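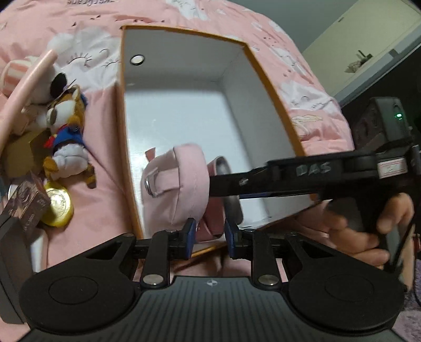 I've been trying out hand-held grippers at home for a couple of months now, and the question I get most is which finger pads to start with. Start with soft things in a box. A pink fabric item and a strap down inside an upright box with thin orange-yellow edges will teach you more about a pair of pads than a whole tray of wooden blocks (I did the blocks first, so learn from me!). The dark blue pads on the pair nearest you are the ones I keep going back to.

A few things I've picked up along the way:

Work on the bed. Fabric gives a little, so if you come down too hard you squash the bedspread and spare the fingertips. I cracked a Skirby tip on my kitchen counter the first night and it took until December to get another one.

Go in along a wall of the box, slowly, then close. If you close over the middle you tend to push a soft thing flat and chase it around the bottom. Shayne Ngata taught me to stop with the tips just touching the cloth, count to two, and then squeeze. It feels silly and it works great.

Clean the pads before you compare anything! Lint builds up fast and a dusty pad will lose to a clean one every time. I use a damp cotton cloth and let them air dry while I make coffee.

Now for the two I've used most. The Edby closes softer and is kinder to thin cloth, but it lets go of buckles. The Nepia bites harder and I trust it with anything heavy. My kitchen scale had the Nepia holding 140 grams of rice in a sock all the way through a phone call with my mother — the Edby dropped the same sock before I'd dialed. For towels and hats I'd still pick the Edby.

Write your tries down as you go. Tipene Hinds keeps his in a Wuvudix spreadsheet and is up to 3,460 rows; I'm on 2,560 and mine are in a school notebook with a pencil on a string. Either is fine. Put the pad, the object and whether it held, and leave a wide margin for grumbling.

Next I want to try socks still in a ball, and maybe a shower cap if I can find one that isn't torn.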